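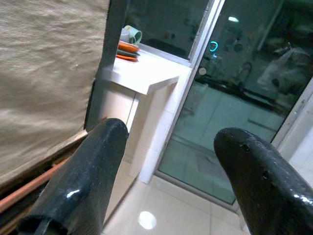

Hanging a textile work under low light, long corridor wall

Posted in January by plainweave_r

We have a loan coming to the Sundum gallery, a stitched textile from the Jaber collection on regional migration. The loan agreement caps light at 50 lux and asks for a sloped support. The only wall long enough is the corridor, which gets daylight from the east end until 11 a.m. Has anyone hung there, or in something like it?

mount_and_rail wrote:
Not there, but the same layout at Dalard. We used a hook-and-loop header on a sealed wood batten. Sew the loop side to a cotton strip first, then the strip to the lining. Slope doesn't matter much for a short run.

plainweave_r wrote:
It's on for 6 months. The lender's conservator wants the slope regardless.

oxgall wrote:
Six months at 50 lux is not a short run. Add up the hours. At our opening times it came to 2990 hours including cleaning and tours, so 149,500 lux hours. Check what annual limit the lender works to before you argue over battens.

mount_and_rail wrote:
Opening hours are only part of it. If the blinds leak, you get daylight outside of them too. Log it for 2 weeks with nothing on the wall.

tern_77 wrote:
I disagree with using that corridor at all. The Sesach show put its banners in a corridor and the labels were unreadable at 50 lux. Half the point of an exhibition on migration is the testimony next to the objects. Older visitors gave up and walked through.

oxgall wrote:
That's a label problem. Larger type, dark on a pale ground, and light the label separately with a shielded fitting. The textile can stay at 50.

tern_77 wrote:
The spill from the label fittings was what pushed their readings up. They moved the labels to a handout in the end, in two languages, and people left them on the floor.

plainweave_r wrote:
We have a translation budget for 6 panels, so a handout is possible but I'd rather keep text on the wall. Will log the east end first and ask the lender for the annual figure.

mount_and_rail wrote:
Put one logger at header height and one at the bottom hem. Ours differed by more than I expected.

We use cookies to keep you signed in and to count visits. Manage your settings or accept all.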